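The great glove reckoning

I've been putting off the hall closet since we moved into this house in 2011, and I do mean putting off. Every fall I open it, something woolly falls on my foot, and I shove it back in and close the door with my hip. It has a system, in the sense that a compost heap has a system.

What got me going was my neighbor Tsehay. She came by one morning to borrow a pair of gloves (she'd left hers on the bus and had to scrape her windshield) and I told her sure, give me a second. Ten minutes later I handed her one ski mitten and one gardening glove. Both lefts. She wore them, too! She scraped that whole windshield looking like a lobster and returned them at lunchtime, very politely, and said nothing, and that was somehow worse.

So that weekend I dumped everything out. The baskets, the shoebox, the tote bag with the broken handle, the coat pockets, all of it. I decided to count, and I'm going to tell you the number so you can feel better about your own closet. 59 gloves. Not pairs — gloves. There are three people living here.

I made a big heap on the living room rug and started matching, and for the first half hour it was weirdly fun, like that memory game with the cards. Stripy one, stripy one, match! Then you hit the black ones. Oh my gosh, the black ones. Every black stretchy glove looks like every other black stretchy glove until you hold them up to the window, and then one is navy and one has a ribbed cuff and one was apparently made for a toddler. I ended up with a pile of black singles that I kept going back to, as if a mate would show up while I was getting coffee. Twice it did, so I don't regret it.

My husband Hagos wandered through and asked what the plan was for the singles. I said I was giving them until the end of January. He said the end of January was what I'd said about the Tupperware lids. Fair.

A few things I figured out along the way, in case you have a closet like mine:

Turn out the fingers. I found a grocery receipt, a hair tie and a very old raisin.

Wash before you store, and not after. I've always pulled gloves out in November and then thought, hmm, these smell like March. This time everything knit went through a cold wash in a mesh bag and dried flat on a towel over the tub. The leather pair just got wiped down. The fleece ones could probably survive anything, so I threw them in with the jeans.

Don't roll them into balls like socks. I did this for years because my mother did. It stretches out one cuff, always the same one, and then you've got a glove that lets the snow in. I lay one on top of the other now, thumbs tucked in, and fold the pair once across the palm if it has to fit somewhere small. That's it, that's the whole technique. For the really thin ones I don't even fold, they take up about as much room as an envelope.

Sort by who wears them and forget about color. I started out by color and it looked beautiful, and it was useless. When Obsa is late for school he isn't going to look under gray.

And get an open bin. I bought a fancy set with lids from Rudero a while back, very cute, with little label holders, and not one person in this family has ever lifted a lid. A lid is a locked door to a twelve-year-old. An open-topped one sits on the shelf at elbow height now and things get thrown in its general direction, and honestly I'll take it.

The best part of the day was finding the beige ones. I got them at the Werkari end-of-season sale, wore them maybe twice, and then was sure I'd left them in a restaurant. They were stuffed inside a boot! Both of them! I love these things, they're so soft, and they go with my good coat, which the lobster claws do not.

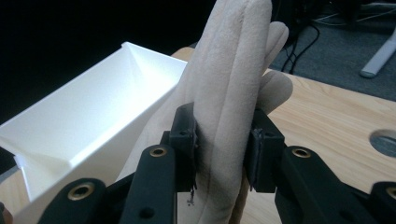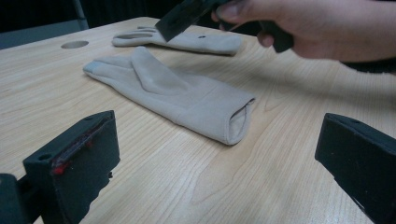
Anyway, the final tally. We kept 12 pairs, and that still sounds like plenty when I type it out, but it snows here until April and Obsa goes through gloves like other kids go through cereal. The outgrown ones that still had a mate went to my friend Asnakech, whose twins are just getting into that size. The black singles are in a paper bag on the top shelf with "JAN" written on it in marker, and I've moved it twice already to get at the vacuum bags.

Wubit from my walking group says she sews a loop of ribbon inside each cuff and clips every pair together with a clothespin. I tried it with plain clothespins, no ribbon, and it does work, but you have to get the clothespins back, and mine are now in coat pockets all over the house. So I'm on the fence about that one. If anybody has a way of keeping pairs together that a kid will go along with, please leave it in the comments, I read all of them.

Next up is scarves. I opened that drawer last night and closed it again, so give me a couple of weeks. I did buy Tsehay her own pair of gloves, dark green with a nice long cuff, and left them hanging on her doorknob with a note that said one of each hand.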